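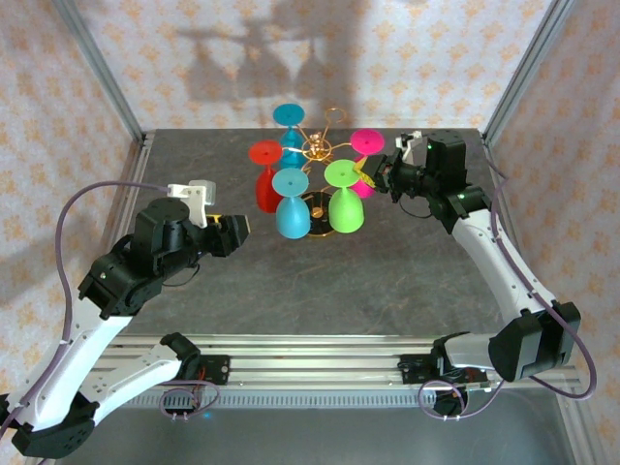 The Marsden Street block supper is going ahead this year, with changes. It will be held outdoors in the Hellard Avenue lot, and households will sit at their own tables. Food will not be shared between tables, so the long buffet is gone and so is the dessert swap. Please bring your own plates, forks and cups, and leave glass at home. The lot is paved and we spent part of last year's supper sweeping up. Plastic wine glasses are fine, and if every glass at your table is a different color, like the red, blue, yellow and lime-green ones hanging upside down on the rack, people can tell whose drink is whose without tape or markers. Paper cups also work but they blow over.

Tables go up at 4 and we eat at 5:30. The city permit covers the lot until 9, and that includes cleanup. If you need a folding table, the association has a few in the Tritberg garage and they will be given out in the order people ask. Chairs are up to you. Tables will be set well apart, with chalk marks on the pavement showing where each one goes. Please don't move your table off the mark, even to get into the shade.

Masks are required when you walk between tables or stand in line for the restroom. You can take them off when you sit down. The restroom is the one at the back of the Hellard building, one household at a time. Soap and paper towels will be there. Bring your own hand sanitizer for the table.

There will be no grill. The fire department will allow one if it is staffed the whole time, but that means a line, and we would like to avoid lines. Several people have asked about ordering in. That is fine. Have the driver come to the Marsden Street side, as the avenue side will be blocked with sawhorses.

Music will be recorded this year. Narendra Yadav is putting the playlist together and will take requests up to the day before. He has asked for nothing longer than 7 minutes.

On money: the supper fund stood at $2,558 at the end of last month. The permit and insurance come to $300, paid out of the fund. We are not collecting at the gate this year. If you normally give something, you can put it in an envelope in the association mailbox or hold it until the November meeting, when dues are collected anyway. Last year's supper brought the fund up to $2,940 before the tent was paid for, and we don't expect to get near that this time.

Parking is on the street only. The two spaces nearest the hydrant have to stay clear, and cars left in the lot after noon will be towed by the owner of the lot, not by us. Dogs are welcome on a leash. Bikes can be locked to the fence on the south side.

If it rains we will move to the following evening at the same time. A note will go on the association board by 2 in the afternoon. Please don't call the Hellard office, they won't know.

Anyone who would rather stay home but would like a plate brought over should leave a name and house number in the mailbox. Plates will be wrapped and left on the porch.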